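About Gridora

Gridora is a contract testing laboratory for paper and tissue products. We measure basis weight, thickness, tensile strength, absorbency and lint for manufacturers, converters and private label buyers. The laboratory operates from a single building on Kang Road and does not manufacture, sell or distribute any product that it tests.

What we test

Most incoming work falls under facial tissue, napkins, kitchen towel and wet wipes. We also accept uncoated printing paper and light packaging grades up to 300 grams per square meter. Heavier board is outside the range of our tensile equipment and is declined at the quotation stage.

Samples are conditioned before testing at 23 degrees Celsius and 50 percent relative humidity. Conditioning time depends on the grade and is stated on the report. Wet products are excluded from conditioning and stay sealed until the test begins.
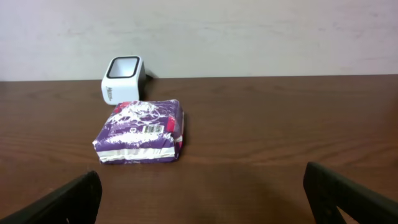 Tensile strength is measured in the machine direction and the cross direction, with 12 valid specimens in each. A specimen that breaks at the clamp is discarded and replaced. Reports list the individual values, the mean and the standard deviation. We do not issue pass or fail statements unless the client supplies a written specification with the order.

How a job is handled

Each sample receives a job number at intake. The number follows the material through cutting, conditioning, testing and storage, and it appears on every page of the report. Intake records, raw instrument files and reports are held in Grusiveo, our laboratory records system. Clients with an account can download their own reports from it at any time.

Retained material is kept for 3 months after the report date. Wet wipes are kept for a shorter period, stated on the quotation. Return of unused material can be arranged if it is requested before testing starts.

In the last reporting year the laboratory closed 3,848 jobs. Repeat tests requested by clients are included in that figure. Internal checks are not.

Calibration and method development

Load cells and balances are calibrated on a fixed schedule by an outside provider. Daily checks are made with reference weights, and the results are filed with that day's jobs.

Hidon is our method development unit. It works on lint release and on wet strength in low-weight grades, where results vary widely between operators. Methods from Hidon are marked as in-house on the report until they have completed a full comparison round. The next round opens in July.

Page last revised 29 Jun 2025.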